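HOSPITALITY OPERATIONS II
Handout 6: Table Service, Linen and Furniture
Instructor: Sanne Hermans
Mar 17, 2021

Purpose of this unit

Students will learn to plan the tableware, linen and furniture of a dining room before service begins. The unit follows the opening chapters of the Dierckx reader and prepares students for the practical assessment in May.

1. Tableware

A dining room requires more plates than it has seats. The quantity held for each seat is called the par level. It covers plates in use, plates being washed and plates at rest on the shelf. A room with 96 seats and a par level of 3 therefore holds 288 dinner plates. Breakage is recorded weekly and replacements are ordered once each term.

Plates of different colors may be combined in one setting, provided that the sizes are consistent for each course. Serving plates placed on a board at the center of the table should leave clear space for guests on both sides.
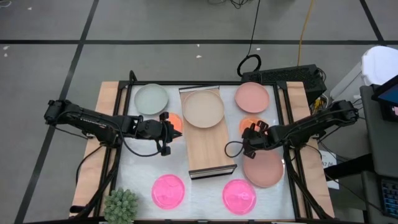
2. Linen

Linen is counted out to the dining room and counted back to the laundry. The two figures are entered on the same sheet and signed by the person on duty. In the Wollodell case study, the hotel held 782 napkins at the start of the season and had no written record of their return. Students should read the case before the next class and be ready to discuss where the losses could have been found earlier.

Cloth that is stored folded for long periods will hold its creases. Large pieces may be hung, with the upper corners held evenly so that the weight does not pull to one side. Storage positions should carry a short, plain label that can be read from a standing position.
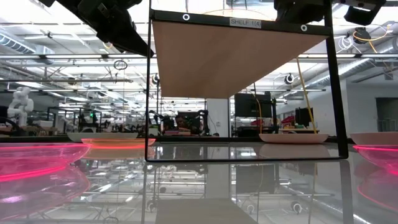

Figure 2. Hanging cloth, with the position label on the top bar.

3. Furniture

Side tables are used for clearing, for holding water and for finishing dishes near the guest. They should be light enough for one person to move and steady enough to carry a full tray. Check the legs before each service — a table that rocks must be taken out of use and reported. 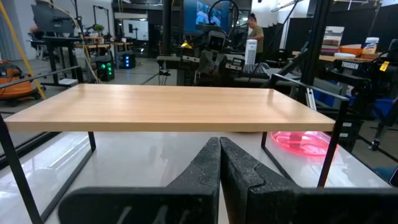

Figure 3. Small table with a pale wooden top and thin metal legs.

Wooden tops are wiped with a damp cloth and dried at once. Metal legs are wiped at the end of the day.

Assignment

Prepare a service plan for a room of 30 seats. State the par level chosen for each item and give the total to be held. Attach a linen sheet and a floor plan showing the side tables. Plans are submitted on paper at the start of class.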